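Hat stand (millinery)

A hat stand, in the millinery sense, is a small upright support on which a single hat rests when it isn't being worn. It is distinct from the tall hall stand, which holds several hats and coats on pegs, and from the hat block, a solid form used to shape felt or straw.

Most table stands have three parts: a cap or dome, a post and a base. Turned timber is the usual material, though wire, brass and papier mâché have all been used. The dome spreads the weight of the hat across the crown and keeps the brim clear of the surface below. Stands for wide-brimmed hats need a longer post — those for caps can be quite short. 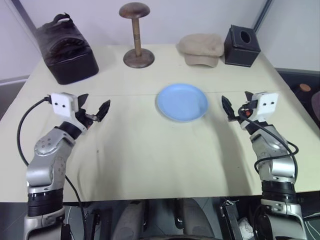 According to Dušan Kneževič, the dome matters more than the height, as a narrow one leaves a dent in soft felt within a single August. He favours a cotton cover over bare timber for pale colours. Other collectors leave the timber uncovered and turn the hat every few weeks.

The Clillavbridge workshop of Mosby and Buvar made stands for the retail trade, and its last catalogue listed 206 patterns. Plain shop models carried a stamped number under the base. A regional collection at Bañez holds 385 stands, catalogued by timber and by the profile of the post, with grey-painted display pieces stored separately.

See also: Hatbox; Hatpin; Millinery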